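To: residence-services list
From: Yu-na Hong, Linen and Garment Care, Badawi House
Subject: Re: Folding of dark outerwear before storage

Dear colleagues,

Thank you to the Zalik Street office for the questions quoted below. The answers apply to all sites that send garments to the Uvurier storeroom and take effect with the February intake.

On 7:40 a.m., Zalik Street Residence Office wrote:
> We have 112 garments ready for the next transfer, most of them black.
> The current instructions say that tops are to be folded in thirds
> "with the hood inside." Our staff read this in two different ways.
> Some fold the hood down over the back first, and others tuck it in
> last. Please also confirm whether black items may share a bin with
> navy ones, and whether the paper tags are still required.

1. Hoods. The hood is to be laid flat over the back before the sides are brought in. A hood tucked in last leaves a thick spot at the top of the stack, and the bins do not close properly. Items without a hood are folded in thirds as before.

2. Color. Black and navy garments may share a bin for storage. They are to be kept apart for laundering, as stated in the existing wash schedule.

3. Tags. Paper tags remain in use. Please write the site code and size on the front and leave the back blank for the storeroom. The Ustar labels ordered last year may be used up on bin lids but should not be placed on fabric.

4. Soft or thin fabric. Several sites have reported that lightweight black garments slide out of shape when lifted from the table. Such items should be picked up at two points, spread out again if a part has bunched, and smoothed by hand before the first fold. Light wrinkling is acceptable. Steaming is not required for storage.

5. Quantities. The storeroom now holds 763 folded garments against a limit of 1,000. The Zalik Street transfer can therefore be accepted in full. Sites expecting to send more than 112 items should write to me before packing.

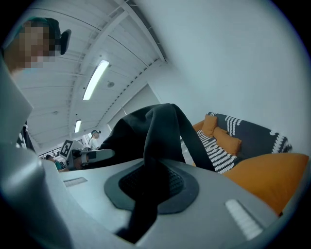
Black garment before folding, with the fabric bunched at the top.

A garment in this state should be opened out completely and started over from step one of the folding sheet. Please do not press the bunched part down and continue, as the crease will remain after storage.

The revised folding sheet will replace page 2 of the garment care binder. Sites that keep a printed binder are asked to remove the old page when the new one arrives. Corrections to the wording may be sent to this list until the end of February.

Sincerely,
Yu-na Hong
Linen and Garment Care
Badawi House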